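Vostley mesh chair and the Divari cooking table
August 22, 2018
By Clalow Equipment

We've had the Divari table and its single hob in the range since December, and the Vostley chair joined it a little later. They get ordered together so often that it made sense to put them on one page. If you teach, test recipes, or just want a proper place to cook in a room that was never meant to be a kitchen, have a read.

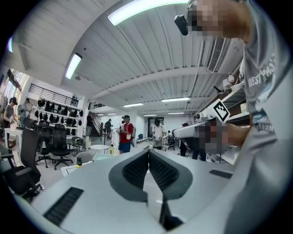
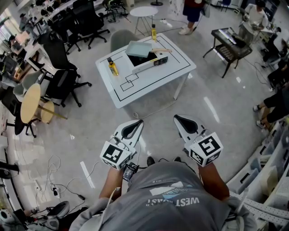 The Divari is a plain rectangular table with white legs and no drawers, shelf or apron panel, and we're very fond of it for exactly that. You can walk all the way round it, you can stand people on every side, and two of you can carry it through an ordinary doorway once the hob is off. It measures 1136 mm by 827 mm, deep enough to keep a pan well in from the edge and still have room for a board. In white it looks clean and bright on a grey floor, and the black induction hob with its white front panel sits on it very nicely. Even with a square pan on the heat there's space for a couple of small bottles, one of them right at the back behind the pan if you like it out of the way of your sleeves. The white finish also takes marking-out tape well, so you can give the hob a fixed spot, or box off a corner for chopping. Use a low-tack tape and change it every few weeks. Old tape leaves a sticky line that needs warm soapy water and a bit of patience.

The hob

A single induction hob, and it stands on the table with nothing to fit or cut out. You just need a socket within reach. Run the cable down from the table and along the floor to the wall, well away from where people walk, and please don't use a coiled extension lead. The hob draws a fair amount of power and a coiled lead gets hot.

What we like best is how quickly it answers. Turn it down and the bubbling stops, more or less there and then! People who come from an old electric ring tend to burn their first batch of onions (we did too) and then never want to go back. The controls are simple enough to learn in one go. The timer runs in steps up to 30 minutes and switches the ring off at the end, with a beep that is loud enough for a big room and slightly too loud for a small one. You can't turn the beep off. We've asked.

The fan hums while it's working and carries on for a little while after you've finished. Leave it plugged in until it stops. The glass will be hot where the pan has been, even though the hob itself doesn't make heat the way a ring does.

The square pan

Made by Hsieh, in light blue, with a wooden handle. The colour is lovely and much softer than it looks in the printed catalogue. A square pan seems like an odd choice until you've done fish fingers, sliced aubergine or French toast in one, and then a round one feels wasteful. It's good for folded omelettes too, as you get a straight edge to roll against.

Wash it by hand. The handle won't thank you for the dishwasher, and a wipe with a little cooking oil every so often keeps the wood from going dry and pale. Use wooden or silicone tools. Medium heat is plenty for nearly everything, and if you heat it empty on full power you will spoil the coating sooner or later.

The pan is sold with the hob or separately. Your own pans will work if a magnet sticks firmly to the bottom. A weak pull usually means slow, patchy cooking.

The chair

Now the Vostley, which is the one people sit down in "just to try" and then stay in. It's a big white and grey office chair with dark grey mesh panels that meet in a V down the middle, each one set in a smooth grey plastic border. The mesh has some give in it but doesn't sag, and on a warm afternoon it's a real pleasure after a padded seat. There are black ribbed strips set into the pale plastic as well, a small detail, and one we think makes the whole thing look finished.

It's not a small chair. Measure the space you have before ordering, and allow room behind you to push back. It's also a desk chair, so don't expect to cook from it. We'd put it near the table for the person writing down timings, or use it at a proper desk and keep a smaller seat by the hob.

Dust shows on white plastic, and the mesh catches crumbs. A soft brush on the vacuum cleaner deals with the mesh, and a damp cloth does the rest. Skip anything gritty, as it dulls the smooth borders.

Delivery and putting together

The table comes flat with the legs in the same carton. Do the bolts up finger tight first, stand it on its feet, then go round again with the key. If it rocks, turn the foot on the short leg out until it stops. The chair arrives in one large box and wants 2 people, one to hold the base steady and one to lower the seat on to it. Keep the box for the first week in case you change your mind.

The hob and pan travel together, packed inside the table carton if you order the lot. Look under the cardboard tray before you tell us the pan is missing!

Spares

Table feet, bolts, hob cables and chair castors are kept in stock. Replacement mesh for the Vostley has to be ordered in and comes as a complete panel with its border. Pan handles are sold singly. Please quote the number on the underside of the table or the back of the hob when you write in, as there are two versions of the hob cable and they don't swap.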